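How to Wash Dark Clothes So They Stay Dark

Written by Selina Camenzind

When I moved to Hestport I had one suitcase and almost everything inside it was black. After the first winter, half of it was gray. I blamed the detergent, then the machine, then the water. The biggest part of the problem was me. I washed too hot, too long and too often. This page explains how I do it now.

Before you wash

Ask first if the piece needs washing at all. A sweatshirt worn over a T-shirt for one evening can hang near an open window for the night and be worn again. Jeans can wait even longer. Every wash takes a little color with it, also the gentle ones.

If you do wash, turn everything inside out. The outside of the fabric rubs against the drum and against zippers, and this rubbing breaks the small fibers on the surface. The broken fibers reflect the light and the cloth looks gray, even when most of the dye is still there. Close the zippers, empty the pockets, and look carefully for paper tissues. One tissue in a dark load will cost you your whole Sunday.

Sorting

I make two dark piles. The first is smooth: T-shirts, leggings, thin trousers. The second is thick: sweatshirts, hoodies, jeans. Towels never go with either of them, also not dark towels, as they leave lint on everything.

New dark clothes go alone for the first two washes. To test if a piece still loses color, wet a corner on the inside, press a white cloth on it for one minute and look at the cloth.

The wash

1. Fill the drum loosely. You should be able to put your flat hand on top of the clothes without pushing.

2. Choose cold water and the short program. My old Aigner has a program for dark clothes, but it takes longer than the short one and I see no difference.

3. Use liquid detergent. Powder does not always dissolve in cold water and can leave white lines in the folds.

4. Skip the fabric softener. If the clothes feel stiff, put 200 ml of white vinegar in the softener compartment, but read the manual of your machine first. Some makers do not want vinegar near the rubber parts. Never use it together with bleach.

5. Choose a low spin for printed pieces and a medium spin for the rest.

Take the clothes out as soon as the program ends. Wrinkles which stay in a wet pile for three hours are hard to remove.

Drying and folding

Dry in the shade. Direct sun makes black fabric brown on the shoulders, and it is faster than you think. I hang T-shirts by the hem and lay heavy knits flat on a rack. In Wavanholm, where my sister lives, the air is so damp that she must use the dryer. She takes low heat and stops it before the clothes are fully dry.

For folding, a bed is better than a small table. Spread the piece, smooth it with your hands from the middle to the outside, then bring in one sleeve and after that the other.

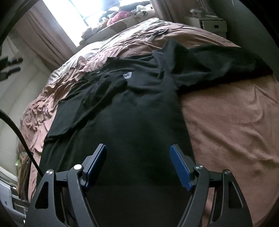
Black sweatshirt on the bed, one sleeve folded in.

Fold the body in half from the hem to the neck. If the drawer is deep, fold once more and stand the pieces next to each other, like books. Thick sweatshirts should not be pressed under a heavy pile, or the folds become sharp.

When the color is already gone

Textile dye for the washing machine works well on cotton and badly on polyester. Read the label inside the garment before you buy the dye. I used a packet of Zarer black on two cotton shirts and one pair of jeans. The shirts came out well, but the stitching on the jeans stayed orange, as this thread was polyester. After dyeing, run the empty machine once with hot water before you put anything white in it.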